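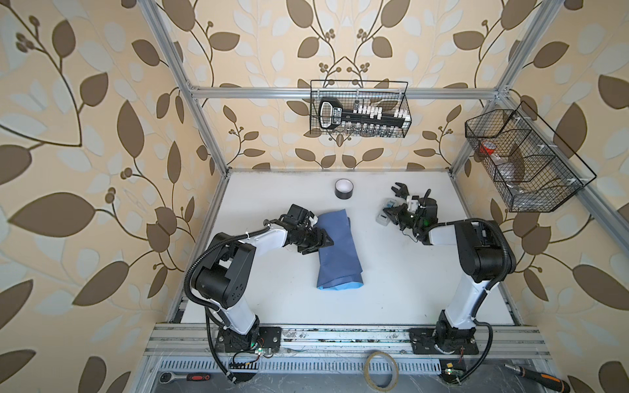 Academic Writing and Seminar Skills, pre-sessional. Notes for week 4

Tutor: Ya-wen Tsang. Seminar hour: Shih-chieh Tang. Room as before, upstairs end of the Dudcombe building, not the language lab.

Typed up quickly after class, so check against your own notes. If something looks wrong it probably is, tell me.

1. Where we are

Finished: note-taking from a talk, paragraph shape, first go at paraphrase.
Today: summary, reporting verbs, hedging, then twenty minutes on seminar language.
Not covered today, moved to next week: reference lists. Leave unit 6 in the blue book for now.

2. Summary and paraphrase

Mixed up in nearly every homework. So again.

Paraphrase = one idea, your words, about the same length as the original.
Summary = the whole text or section, your words, much shorter.
Both need a reference. Yes, even when every word is yours. The idea isn't.

Method that worked for most of you on Sunday's online task:
Read it through once without a pen.
Read again, mark the main claim only.
Close the text.
Say it aloud to your partner, in your first language if that helps.
Write it. Then open the text and check you haven't changed the meaning.

Changing three words and keeping the sentence is not paraphrase. Several of these last time. Original: "Many towns lost their evening bus services when passenger numbers fell." Student version: "Lots of towns lost their evening bus services when passenger figures dropped." Too close. Better: "Falling demand led to cuts in evening buses in many places." Start from a different part of the sentence, change the grammar, then worry about words.

Some words you can't change and shouldn't try. Bus is bus. Names, technical terms, dates stay put.

3. Reporting verbs

You all use "says". Fine in speech, thin on the page.

Neutral: states, notes, describes, reports, explains
Stronger: argues, claims, insists, maintains
Weaker: suggests, proposes, implies
Against something: questions, rejects, disputes, doubts

Grammar after the verb, this is where marks go:
argue that + clause. "Kong argues that homework has little effect."
suggest that + clause, or suggest + -ing. Never "suggest to do".
describe + noun + as. "Kong describes the method as slow."
discuss + noun. No "about". Not "discuss about". Please.
reject + noun. "She rejects this view."

Tense: present is normal for what a writer thinks, past for what was done in a study. "Kong interviewed parents and concludes that..." Both in one sentence is allowed.

Careful with "claims", it hints that you don't beleive the writer. If you do, pick something else.

4. Hedging

Why: one small study doesn't prove a rule for everybody. Readers at university will ask "always?"

may, might, could
tends to, seems to, appears to
in some cases, often, in general
it is possible that, there is some evidence that

Too strong: Students who sleep badly fail exams.
Better: Students who sleep badly tend to do less well in exams.
Too weak: It may perhaps be possible that sleep could possibly have some effect.
One hedge per claim, two at most.

Task done in pairs, Vasska text (the one on school meals). Underline each claim, decide how sure the writer is, rewrite the opening paragraph one step weaker. We got to line 40. Finish at home.

5. Seminar language (Shih-chieh's part)

Coming in: Can I just add something? / Could I come in here?
Holding your turn: If I could just finish. / One more point on that.
Asking for more: What do you mean by... ? / Could you say a bit more about... ?
Disagreeing without a fight: I see that, but... / I'm not sure that follows. / Is that always the case?
Bringing someone in: What did you think of the second text?

"I am agree" is still going round. I agree. I don't agree. No "am".

Silence is fine, by the way. Three or four seconds to think feels long to you and short to everyone else. Quieter people, aim for two turns each next time. Louder people, you know who you are, ask a question before giving another opinion.

6. Homework

a) Finish the Vasska rewrite.
b) Summary of the Trarnutton reading, whole thing, 100 words. Not 160. Count them and write the number at the bottom.
c) Five sentences, five different reporting verbs, from any section of the same reading. At least one from the "against" row.
d) Bring one question for the seminar. A real one, no yes/no.

Hand in on paper at the start of class or in the tray outside room 3275. Emailed work gets lost, I have lost some already, sorry.

7. Looking ahead

The first graded essay is in May. Titles will go out a fortnight before. Draft is not graded but you can't hand in the final without one. Tutorials are ten minutes each, sign-up sheet on the door, bring the draft printed with wide line spacing so there's somwhere to write.

Spare copies of the Trarnutton reading are in the tray too.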